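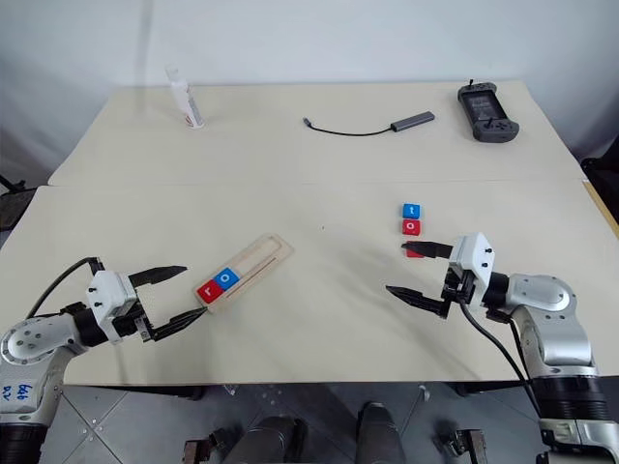 그림 3. 철자 배열 과제의 작업면. 홈이 있는 나무 받침과 소문자 블록이 밝은 크림색 상판 위에 놓여 있다.

3. 과제 재료와 배치

3.1 글자 블록과 받침

본 연구에서 사용한 철자 배열 과제는 소문자가 하나씩 인쇄된 블록을 긴 나무 받침의 홈에 순서대로 놓아 한 단어를 완성하는 활동이다. 블록은 Usever 교구 세트에서 선별하였으며, 받침은 같은 세트에 포함된 것을 그대로 사용하였다. 그림 3에 보이는 블록은 빨간색 또는 파란색 바탕에 흰색 글자가 인쇄된 것으로, 바탕색과 글자의 대비가 커서 상판에서 어느 정도 떨어진 위치에서도 글자의 형태를 판별할 수 있다. 받침은 얇고 긴 판 형태이며 안쪽에 오목한 홈이 길이 방향으로 나 있다.

글자 블록을 과제 재료로 택한 것은 다음과 같은 선행 검토의 결과이다. 첫째, 카드형 글자 재료는 두께가 얇아 상판에서 집어 올리는 동작이 참가자마다 크게 달랐고, 이로 인한 시간 차이가 철자 처리 시간과 분리되지 않았다. 둘째, 자석형 재료는 받침에 가까워지는 순간 스스로 정렬되는 경향이 있어 최종 배치의 정확도를 평가하기 어려웠다. 블록형 재료는 두 문제를 모두 완화하면서도 유아 교실에서 이미 널리 쓰이는 형태라는 이점이 있다.

3.2 색과 글자의 관계

교구에 따라서는 모음과 자음을 서로 다른 색으로 구분한다. 그러나 본 과제의 블록에서는 색이 글자의 종류를 알려 주지 않는다. 그림 3에서 글자 o는 파란색 블록과 빨간색 블록에 각각 하나씩 인쇄되어 있으며, 자음인 r과 t 역시 각각 빨간색과 파란색으로 서로 다르다. 따라서 색만을 단서로 삼아서는 목표 단어를 구성할 수 없고, 글자의 형태를 직접 확인하여야 한다.

색의 혼합은 분석에서도 고려하였다. 동일한 글자가 두 가지 색으로 제시될 때에는 어느 블록을 먼저 선택하더라도 정답으로 처리하였고, 선택된 색은 별도의 변수로 기록하였다. 예비 분석에서 특정 색에 대한 일관된 선호는 확인되지 않았으나, 직전에 놓은 블록과 같은 색을 이어서 고르는 경향이 일부 시행에서 관찰되었다. 이 경향에 대해서는 5절에서 다시 논의한다.

3.3 목표 단어의 선정

목표 단어는 Nanami Fujimoto가 작성한 초기 목록 1000개에서 출발하였다. 이 목록에서 고유명사, 굴절형, 그리고 교육 현장에서 사용 빈도가 낮은 단어를 제외하여 347개를 최종 목록으로 확정하였다. 각 단어는 길이, 반복 글자의 유무, 형태가 유사한 글자의 포함 여부에 따라 분류하였다.

반복 글자가 있는 단어는 특별히 따로 다루었다. 예를 들어 root와 같은 단어에서는 o가 연속하여 두 번 나타나므로, 참가자는 같은 글자를 한 번 사용한 뒤에도 나머지 하나를 찾아야 한다. 초기 시험에서 가장 빈번한 오류는 두 번째 o를 누락하고 곧바로 마지막 자음으로 넘어가는 것이었다. 동일한 글자로 구성되지만 순서가 다른 단어, 곧 root와 roto 같은 배열은 오류 유형의 판별을 위하여 채점표에 미리 등재하였다. 후자는 실재 여부와 관계없이 순서 오류로 분류하였다.

3.4 작업면

작업면은 밝은 크림색 상판 두 개를 맞붙여 구성하고 흰색 민무늬 벽을 배경으로 두었다. 무늬가 없는 배경은 블록의 색과 글자를 주변과 뚜렷하게 구분하여 준다. 두 상판 사이의 이음매는 작업 구역의 뒤쪽 경계로 이용하였으며, 블록과 받침은 모두 앞쪽 상판에 배치하는 것을 원칙으로 하였다.

받침은 상판의 가장자리와 평행하게 고정하지 않고 비스듬히 놓는 조건을 포함하였다. 그림 3의 받침도 대각선으로 놓여 있으며, 왼쪽 아래 끝 부근에 r과 o 블록이 있고 홈의 나머지 부분은 비어 있다. 받침이 기울어져 있으면 글자의 진행 방향이 상판의 가로 방향과 일치하지 않으므로, 단어의 시작점과 끝점을 받침 자체를 기준으로 파악하여야 한다. 각도를 미리 지정하지 않은 것도 이러한 판단을 과제에 포함하기 위함이다.

받침 밖의 블록은 짧은 세로 열로 모아 두거나 상판 위에 흩어 놓았다. 그림 3의 오른쪽 중간 부분에는 t, o를 포함한 블록 세 개가 세로로 모여 있다. 세로 열 조건에서는 블록 사이의 간격이 좁아 이웃한 블록을 건드리지 않고 하나만 집어내는 것이 과제의 난이도를 좌우하였다. 반면 흩어 놓은 조건에서는 집는 동작보다 글자를 찾는 데 더 많은 시간이 소요되었다.

3.5 시행 절차와 채점

각 시행은 목표 단어를 제시하는 것으로 시작하며, 마지막 글자가 받침에 놓이고 추가 조작이 없을 때 종료한다. 채점은 글자의 순서, 글자의 방향, 홈 안에서의 정렬이라는 세 항목으로 나누어 실시하였다. 순서는 단어 전체를 단위로, 방향과 정렬은 블록을 단위로 평가하였다. 글자가 옆으로 눕거나 거꾸로 놓인 경우에는 순서가 맞더라도 방향 항목에서 감점하였다.

홈 안에서의 정렬은 두 단계로 판정하였다. 블록의 바닥면이 홈에 완전히 들어간 경우를 정렬로, 일부가 홈의 턱에 걸쳐 있거나 받침 밖으로 벗어난 경우를 미정렬로 기록하였다. 블록 사이의 간격은 채점하지 않았으나, 간격이 블록 하나의 폭을 넘으면 단어가 분리된 것으로 보아 비고란에 표시하였다.

최종 분석에는 977회의 시행이 포함되었다. 채점은 Cherry Mae Dumlao가 총괄하였으며, 두 명의 평정자가 서로의 결과를 알지 못하는 상태에서 독립적으로 수행하였다. 판정이 엇갈린 시행은 기록을 함께 재검토하여 합의된 값을 사용하였다. 불일치의 대부분은 정렬 항목에서 발생하였고, 순서 항목에서의 불일치는 소문자 형태의 혼동이 가능한 단어에 한정되었다.

3.6 재료의 관리

블록은 시행 구간이 끝날 때마다 글자별로 분류하여 보관하고, 다음 구간을 시작하기 전에 인쇄 상태를 점검하였다. 글자의 일부가 마모된 블록은 동일한 글자와 색의 예비 블록으로 교체하였다. 2월에 실시한 중간 점검에서는 받침의 홈에 쌓인 먼지가 블록의 안착을 방해하는 사례가 보고되어, 이후 구간부터 홈의 청소를 준비 절차에 추가하였다. 이 변경 이전의 시행은 정렬 항목의 분석에서만 제외하고 순서와 방향 항목의 분석에는 그대로 포함하였다.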